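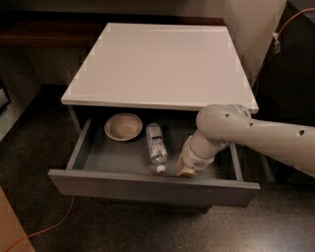 A shared drawer in the ground-floor common room, with a bowl and a plastic bottle inside.

Storage in the common rooms: new arrangements for residents

Following the review carried out in May, the House Office has agreed new arrangements for the low drawer cabinets in the common rooms at Gutley. They apply from 2026-06-26 and replace the notice previously displayed beside the lifts.

The review was prompted by a number of requests from residents who wished to keep a few everyday items close to the seating area. Until now the cabinets were reserved for board games and spare table linen. The games have been moved to the tall cupboard in the Flurkier Room, and the linen is now kept with the laundry supplies on the first floor.

Each cabinet may be used for bowls, cups, drinking bottles and similar small items. Bowls should be placed upright towards the back of the drawer. Bottles must be empty or firmly closed, and may be laid flat where they are too tall to stand. Food, medicines and glassware are not to be kept in the drawers. The tops of the cabinets are to be left clear when the room is not in use, so that they can be wiped down during the evening round.

Residents are asked to mark personal items with their name or room number. Labels may be collected from Rahel Tanner at the reception desk, who holds sheets of 20. Unmarked items will be treated as belonging to the house and may be used by anyone.

The drawers will be emptied and cleaned on the first working day of each month. Items found on that day will be washed and returned to the owner where a name is given – otherwise they will be kept at reception for 20 days before being passed on to the kitchen.

A sum of 1,050 francs has been set aside for replacement drawer runners and liners, which have been ordered through Hämmerli. Fitting will be carried out one room at a time, and a note will be placed on the door of each room the day before. Drawers should be closed gently in the meantime, particularly those in the garden room, where two of the runners are worn.

Questions about the new arrangements may be put to Ursina Hofstetter in the House Office. Residents who find it difficult to reach the lower drawers should speak to Morfudd Nicholas, who can arrange a shelf at a more suitable height.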